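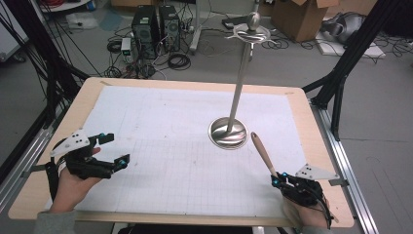

Ticket 3313 — Rorkine hand gripper kit, right unit
Opened August 31, 2024 by Oona Niskanen
Status: waiting on vendor

Problem: right gripper drops out of tracking when the wrist rolls past the stand. Left one fine. Log shows error 421 each time.

Tried so far
- reseated cable bundle, no change
- swapped marker plates left/right, fault stays on right
- firmware reflash, took 2 goes, same eror

Ulla Ikonen (Domeck support): send the full log pls, first 200 lines isnt enough. Don't open the housing — voids the warranty.

Oona: log attached. Need a loaner if this is a return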